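Bollstead公寓活动室桌面物品管理碰头会纪要
时间:九月，晚七点开始
记录:Adaeze Amadi
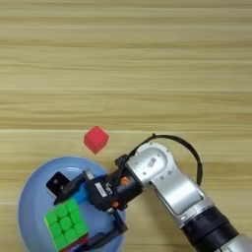 活动室的长桌归谁收拾，是这次会议的第一个议题，也是上次、上上次会议的第一个议题。有人提出，桌上的东西之所以越来越多，是由于每样东西都"马上还要用"。主持人请大家先就事论事，从小件说起：浅蓝色圆盘里放着一个魔方，绿色的一面九格齐全，盘子边上另有一个红色小方块。讨论的焦点是，盘子究竟算餐具还是算收纳用品。餐具派认为盘子应当回厨房；收纳派认为盘子既然装了魔方，就已经改行了。双方各自陈述一遍，又各自重复一遍，用时较长。

一、盘子的归属

厨房组表示，橱柜里的盘子本来是成套的，近来摆桌时总凑不齐，请各位想拿盘子装零碎之前先想一想早饭。玩具组回应，Cunov牌收纳盒盖子太紧，孩子打不开，大人打开时常常把里面的东西撒一地，盘子没有盖子，因此没有这个问题。

决定:盘子可以在活动时间内用作托盘，活动结束后洗净送回厨房。"洗净"一词由厨房组坚持写入。有人问，只装过魔方的盘子要不要洗。答复是要洗。

二、魔方与方块类物品

经讨论，魔方归入"益智类"，红色小方块归入"积木类"，两类分开存放。玩具组指出，积木类目前分散在三个抽屉和一个饼干筒里，再加一类只会增加一个可以放错的地方。会议认为此话有理，但仍维持分类。

会上顺带议及魔方能否由大人代为还原的问题。有家长反映，孩子拧了一个下午，刚拼出一面，转身去喝水，回来发现被好心人打乱重来了。决定:未经本人同意，任何人不得改动他人拼到一半的魔方，包括自认为会还原的人。

三、桌面保养

长桌是浅色木纹的，什么都显，唯独不显是谁弄的。物业转来Belmonte家具行的报价，重新打磨上油需3,000元。在场各位听完后沉默了一会儿，随后一致认为桌子目前的状态很有生活气息。

折中办法是先买一瓶Pornura木器护理油自己擦，费用从活动经费中支出。关于擦的方向，有人主张顺着木纹，有人主张打圈。记录人翻出说明书念了一遍，上面写的是顺着木纹。主张打圈的一方保留意见。

决定:热杯子一律垫杯垫。杯垫现有20个，放在窗台铁盒里，请勿再拿去垫桌脚。桌脚不平的问题另行处理，在处理之前，请坐在北侧的人不要把胳膊全部压上去。

四、收拾的时间

现行规定是活动结束后"及时"收拾。会议花了相当工夫讨论"及时"是多久，意见从当场到明早不等。最后定为散场前5分钟停手，各人收各人面前的东西，收完再穿外套。已经穿上外套的人经常声称自己正要走，此理由今后不予采纳。

面前没有东西的人负责椅子。

五、标签

玩具组提议给每个抽屉贴标签，并当场展示了样稿，共29张，其中一张写着"其他"，一张写着"其他的其他"。会议对这份细致表示感谢，同意试用，但要求合并最后两张。玩具组表示合并之后抽屉会关不上。此事留待下次会议。

字体大小也有争议。年纪大的几位希望大一些，孩子们希望配图。决定字和图都要，由会画画的人来画。经询问，在场没有人承认会画画，暂由记录人承担。记录人要求将"暂由"二字写清楚，已写清楚。

六、其他事项

失物筐里有一只儿童手套、一把不知开什么锁的钥匙和半盒蜡笔，请失主自取。钥匙已在筐里待了几乎整个夏天，先不要扔，上次扔掉的那把后来查明是储物间的。

厨房组再次提出，吸水布与抹布不是同一样东西。已再次记录。

待办:
护理油:物业代购，到货后放水槽下方左侧，不要放进冰箱旁的调料架。
抽屉标签:Adaeze Amadi画图，玩具组写字。
盘子清点:厨房组，下次会议前报数。
桌脚:待认领。

会议于九点前结束。散场时桌面由记录人和最后走的两位收拾，第四项规定自下次活动起执行。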